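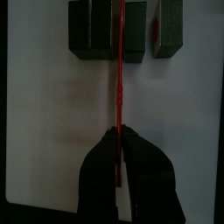
Right, garden edging then. We're doing the path at the back in July, 139 quid budget, and I cannot settle on gaps or no gaps between the blocks. My other half says butt them all up tight, job done. I say leave a slim gap so the water has somewhere to go, same as the dark green blocks in the pic with the red rod through the gap, that sort of width. Nothing wider. Our soil is heavy clay and the whole bed sits like soup from October on. Anyone done it both ways?
mossandgrit

Gaps every time. I did mine tight the first year and the bed behind it drowned. Lost two lavenders and a rosemary I'd had since the old flat.
pollyk

Disagree. Gaps = weeds. You'll be on your knees with an old knife every weekend picking couch grass out of them. Go tight and put a proper gravel trench behind, bit of pipe in the bottom if it's really bad. Thats how we did the whole front at Bramwell and it hasn't shifted.
hedgerow_dan

A gravel trench on 139 quid, with blocks to buy as well? Have you seen what gravel costs now
pollyk

Got mine from the yard at Flatmont, loose, bring your own bags. Cheap as anything. Ring first though, they shut when they feel like it.
hedgerow_dan

How long is the path? And is it flat or does it slope to the house, makes a massive difference. If it falls towards the house do NOT leave gaps on that side, you'll just be sending it all to your back door.
Leonie Ortner

Slopes away, thank god. Bed's on the high side, lawn on the low side. Length, dunno, shed to washing line. Will measure tonight.
mossandgrit

Then gaps on the bed side, tight on the lawn side. Mower wheel runs along the tight edge and you don't have to strim. Did this at my mum's, still fine.
Leonie Ortner

Oh that's quite good
mossandgrit

Still say weeds. But fine, if you must, brush sharp sand into the gaps, not soil, and top it up in spring. And bed the blocks on something. People just plonk them on the dirt and then moan when they lean.
hedgerow_dan

What did you use under yours Dan? Mine are straight on the dirt and yes they lean, before you say it
pollyk

Semi-dry mix, couple of inches. Tap down with a rubber mallet, string line, check it, check it again. Took me 2 afternoons and my back went on the second.
hedgerow_dan

Don't use mortar in the gaps whatever anyone tells you. First hard frost and it pops out in lumps. Ours at Plarngate did exactly that, whole run of it, looked awful.
teasel29

Depends on the mix tbh. Mine's been in six winters.
hedgerow_dan

You also live by the sea, you don't get frost
teasel29

We get some frost
hedgerow_dan

OK measured, longer than I thought, so blocks are going to eat most of the money. Going with Leonie's idea, gaps one side only. Sand in the gaps. He's sulking but he'll be the one with the mallet so he can do the lawn side how he likes. Does anybody know if you can cut them with a bolster or do I need to hire a saw?
mossandgrit

Bolster's fine for straight cuts, score it all the way round first. Goggles. Buy a few spare becuase you will wreck some.
Leonie Ortner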